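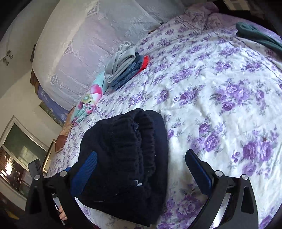
Laundry evening on the rose sheet: the black bundle folded, the gray and the denim already stacked.

Folding Night, a small gallery
Posted by Geeta Vishwakarma, 30 November 2020

I love folding clothes. There, I said it! Washing I can take or leave, and ironing I will trade away for almost any other chore in the house, but give me a clean bed and a heap of clothes and I'm happy for the rest of the evening. Sarla Dubey taught me to fold on the bed back when we shared an apartment on Rinholm Street (number 114, top floor, no elevator, terrible for carrying laundry), and I've never gone back to using a table. You get so much more room, and you can't go to sleep until you've finished.

A few notes to go with the picture, for everyone who wrote in after my April post about drawers.

The dark one
Black or very dark navy, I'll let you argue about it. Anything with a gathered elastic waist is a bit of a wrestling match, because the elastic wants to pucker up and take the rest of the cloth with it. I fold lengthwise first, smooth from the waist down, then bring the ends in. It still comes out thick and a little lopsided, and I'm fine with that. Look at the lint, though! Dark cloth picks up every speck. I go over it with a damp hand just before it goes in the drawer.

The little white logo
Two curved shapes, just below the waistband. I like leaving a logo on the outside of the fold. When the drawer is full of dark things it saves me pulling out half of them at six in the morning.

The stack
Denim at the bottom, always. It's heavy and it stays put, so the soft things have something to sit on. The light gray piece on top has a bunched end sticking up, and yes, Sarla would have had me do that one over.

That bit of red
My favorite part of the whole picture, peeking out from the bottom of the stack with its slightly frilly edge. So cheerful against the flowers.

The turquoise roll
Rolled, not folded, along the edge of the bed. Florals on florals! I roll the bigger printed pieces and stand them upright in the Castex basket, where they hardly crease and I get to see the pattern every time I open the closet.

The sheet
Purple roses on white. It has been through the wash more times than I'd like to guess and I'm still not tired of it. Bereket Mersha asked if there's a matching pillowcase. There were two, and I can find one.

Next time: socks, and Hammad Mughal's method for fitted sheets, which takes him 60 seconds and takes me 11 minutes.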